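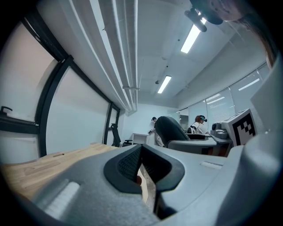
Altes Laltgate-Gebäude wird zum Gemeinschaftsbüro – die Rohre bleiben, wo sie sind

Brondstead, 2020-11-01. Wer in den vergangenen Wochen an der früheren Verwaltung der Firma Laltgate vorbeigegangen ist, hat es vielleicht bemerkt: Hinter den hohen Fenstern brennt wieder Licht, und zwar auch am helllichten Tag. Im zweiten Stock ist das Gemeinschaftsbüro Mastmont in Betrieb gegangen. Vermietet werden Schreibtische, tageweise oder für den ganzen Monat, dazu ein Stuhl und das gute Gefühl, nicht mehr am Küchentisch zu sitzen.

Die Fenster sind das Pfund, mit dem das Haus wuchert. Sie nehmen fast eine ganze Längsseite ein und werden von schwarzen Metallsprossen gegliedert, die heute in jedem Einrichtungsheft als Industriecharme geführt würden. Früher nannte man das in Brondstead schlicht »zugig«. Der Vermieter, die Amaral Immobilien, versichert, die Dichtungen seien im Oktober erneuert worden. Geöffnet werden darf weiterhin von Hand, der Griff ist schwarz wie der Rahmen, und über die Frage, wann gelüftet wird, gibt es bereits eine Hausordnung mit eigenem Absatz. Gestritten wird trotzdem.

Unter der Decke hat man sich das Verkleiden gespart. Weiße Rohre und Leitungen laufen gebündelt quer durch den Raum nach hinten, ordentlich mit Schellen befestigt, und auch die Balken liegen offen. Im Prospekt heißt das »ehrliche Konstruktion«. Im Kostenplan, der bei der Vorstellung des Projekts auslag, stand an derselben Stelle »Abhangdecke entfällt«, was immerhin kürzer ist. Die Leuchtstofflampen gehören ebenfalls zum Konzept. Eine Auswahl an Pendelleuchten wurde geprüft und nach Eingang der Angebote nicht weiter verfolgt.

Bei den Möbeln gibt man sich zurückhaltend. Die Tischplatten sind aus hellem Holz mit sichtbarer Maserung, hinten haben sie einen kleinen Schlitz. Nach Angaben des Betreibers ist er für Kabel gedacht, nach den ersten Erfahrungen im Haus verschwinden darin vor allem Büroklammern. Dazu kommen schwarze Bürostühle mit hoher Lehne, hinter denen man sich bei Bedarf recht gut verstecken kann. Wer mittags in Ruhe sein Brot essen will, weiß das zu schätzen.

Die Wände sind weiß und sollen es bleiben. Bilder, Kalender und aufmunternde Sprüche sind laut Hausordnung erst nach Rücksprache erlaubt. Für die Sprüche hat bislang niemand um eine solche gebeten. Auch Zimmerpflanzen müssen angemeldet werden, und zwar mit Angabe der Person, die sie in den Ferien gießt.

Die Nachfrage ist nach Angaben der Amaral ordentlich. 30 Plätze sind eingeplant, die Monatsmiete für einen festen Tisch beträgt 200 Euro, Strom und Heizung inbegriffen. Kaffee kostet extra. Eine Kaffeemaschine ist bestellt, über den Liefertermin gehen die Auskünfte auseinander; bis dahin hilft die Bäckerei gegenüber aus, die ihre Öffnungszeiten am Nachmittag um eine Stunde verlängert hat und als bisher einziger Betrieb im Viertel von einem spürbaren Aufschwung spricht.

Ganz fertig ist der Umbau noch nicht. Im Treppenhaus fehlt das Geländer am letzten Absatz, der Aufzug fährt bis auf Weiteres nur bis in den ersten Stock, und auf dem Klingelschild steht nach wie vor Laltgate. Das neue Schild liegt laut Betreiber bereit, allerdings in der falschen Größe. Paketboten klingeln deshalb im Erdgeschoss, wo man das inzwischen mit Fassung trägt.

Im Frühjahr soll das Stockwerk darüber folgen. Dort sind die Fenster nach Auskunft der Amaral noch etwas höher und die Heizkörper noch etwas älter. Interessierte können sich nach Anmeldung beim Betreiber durch die Räume führen lassen. Der Eingang liegt auf der Hofseite, die Tür klemmt und muss kräftig gezogen werden.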